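8 Dec 2020

We finally got around to sorting the cutlery. It had been in one heap since July, when we moved over from the Goodwin building, and I was tired of digging for a fork at lunch. 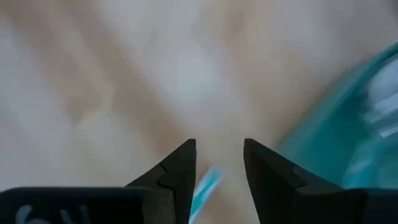

Mullum Lunch Club | Clokuseo, 2nd floor

The plan is simple. Teal handles get their own basket and the silver and white ones go in another. I put everything out on the wood table first so I could see what we had. A few of the old forks went missing in the move and I still want to replace them before the new year.
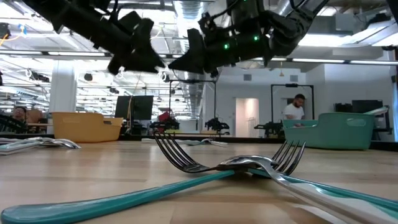
Teal-handled forks on the table, baskets at the back.

Knives are next.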